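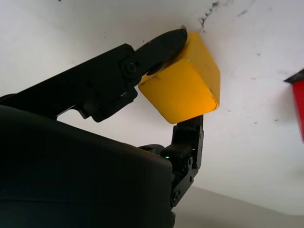 Search this journal Search Advanced

4.2 Picking up and putting away

The tidying task is the simplest chore in our set, and we used it to decide whether the harder ones were worth trying at all. The robot has to clear small objects from a flat surface and place them in a bin beside it. A child of four can do this without much thought. Machines have been doing something like it in factories for decades, but in a factory the parts arrive in known positions and the surface is kept free of everything else.

Figure 3. Small-object task, wrist view. A yellow cube is held between two black fingers, one on its left side and one underneath.

We chose a plain cube as the first object on purpose. It has flat faces, it does not bend, and its color is easy to separate from a white surface. If a hand cannot manage a cube, there is little point in asking it to manage a sock or a wet spoon. The grip in Figure 3 is a tilted one, with two faces of the cube turned toward the camera. We did not ask the controller to straighten a tilted object before moving it. For putting toys or blocks into a bin, the angle does not matter. For stacking plates or returning a tool to a fitted tray, it matters a great deal, and we return to this in Section 4.4.

We ran 267 attempts on the small-object task, split between the Firov controller and the Sident controller. An attempt was counted as a failure if the object was dropped, if it was pushed out of reach, or if the hand closed on nothing. Of the 267 attempts, 37 failed. Most of these were lost before the object left the surface, when a finger touched it early and turned it out of the planned position. Drops on the way to the bin were less common. Both controllers failed in much the same way, and we do not claim that one is better than the other on this task.

Wear and dirt deserve a short mention, as most earlier reports leave them out. The surfaces in a home or a small shop are marked, and so are the things on them. There are dark smudges on the cube in Figure 3 and dark marks on the white surface behind it. The Ruchti detector, which finds objects by shape and color together, sometimes took a dark mark for the edge of an object. Raising its threshold removed these errors but made it miss thin objects such as pencils. We kept the lower threshold for all the results reported in this section.

Speed is the other limit. The time allowed for one object was 10 seconds, and the arm often used most of it. A person clearing the same surface would pick up several things at once and sweep the rest into a hand. Neither controller can plan for more than one object at a time. In the Branditberg kitchen trials, described by Kaufmann in the appendix, the people who shared the room with the arm said they would rather clear the counter themselves than wait for it.

Our answer for this chore is therefore a limited yes. A two-finger grip is enough for small, stiff objects on an open surface when nothing else is in a hurry. We had 2 objects in the wider set that no grip setting could lift, a flat coaster and a folded dishcloth, and both are ordinary things to find on a table. They are treated separately in Section 4.3.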